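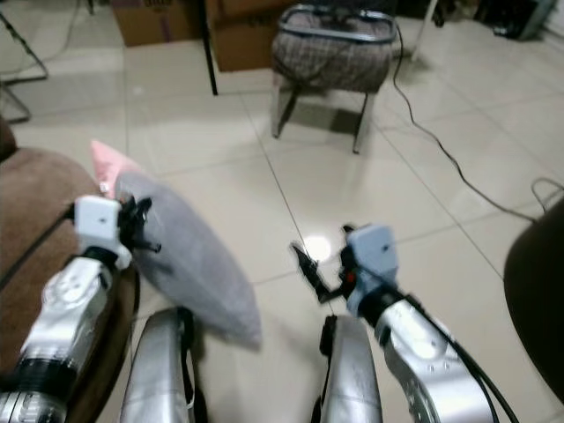
How does an operator show a two-armed robot a household task? By doing it remotely, at normal speed, many times over. The arms follow the operator's hands, and joint angles, gripper positions and video are logged together.

Impi Lahtinen runs teleoperation at Jekgate, where the current work is tidying soft furnishings. Her set holds 2431 demonstrations, of which 1077 passed review in June. "Most rejections are hesitation," she says. "The operator stops to think, and the policy learns to stop there too."

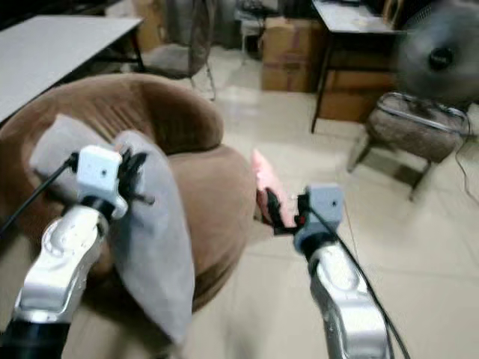
Cushions are harder than boxes, she says, as the grasp point moves when the fabric folds. "We ask for a pinch well inside the edge. If the first grasp slips, keep recording and regrasp. We want the recovery in the data."

Eliécer Agudelo, who trains the operators, limits a session to 15 episodes. New people tend to over-close the gripper. "They have no force feedback, so they squeeze until they feel safe," he says. "I have them watch the finger gap on the monitor."

Both want longer tasks next. Lahtinen is rewriting the segment labels first.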